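# Venska Track

Venska Track turns recordings from hand-held grippers into clean, time-aligned trajectories that your planner can replay. You bring the grippers, the square markers and a folder of video. Track gives you back the pose of each hand, how far the fingers are open, and a confidence value for every frame, all on one clock.

We started it as a weekend script at Mosquera, when Catalina Salinas got tired of lining up two wrist videos by hand (she had a spreadsheet of offsets, and it was a horror). Three rewrites later it's the tool our whole group reaches for first, and we're really happy to have it out in the world!

## What it does

**Two-hand alignment.** Left and right streams are matched by motion as well as timestamps, so a clock that drifts in the middle of a take gets caught and corrected. Add a head view and it joins the same timeline.

**Marker cubes.** Give Track the cube layout once, in a small YAML file, and it solves for the cube from whichever faces are showing. One face is enough to keep going; two or more tighten the rotation a lot.

**Relative pose between grippers.** When one gripper comes into the other's wrist view, Track uses that sighting to pull both paths together. This is the part Abelardo Vergara spent most of the winter on, and it's lovely to watch two wobbly paths snap into place.

**Gap filling you can see.** Filled stretches are colored orange in the viewer and flagged in the export. You choose the longest gap it may bridge. The default is 13 frames.

**Planner check.** Load your arm's URDF and Track marks every segment the arm can't reach or would have to rush through. Joint limits and self-collision are included, and table collision works if you supply a mesh.

## Requirements

- Linux, 32 GB of memory
- Python bindings included; the viewer runs in a browser
- A GPU helps with long takes but isn't required
- Up to 3 video streams per take
- Batch mode handles 1000 takes per job

## What's new in 2.3

The March release has a faster marker detector, a rewritten exporter by Lautaro Toledo, and undo in the trim view (finally!). Calibration files from 2.2 load as they are. Older ones need `venska-track migrate` first, and please keep a copy of the originals.

Cube layouts for the Jalton gripper come with the install. For your own design, start from `layouts/blank.yaml` and measure the marker edge with calipers.
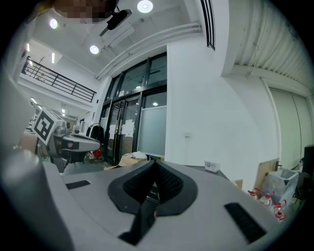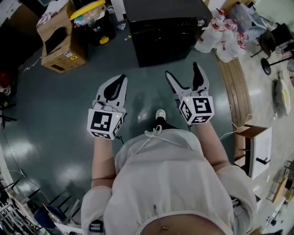

*Wrist view, then head view. Marker cubes are visible in both.*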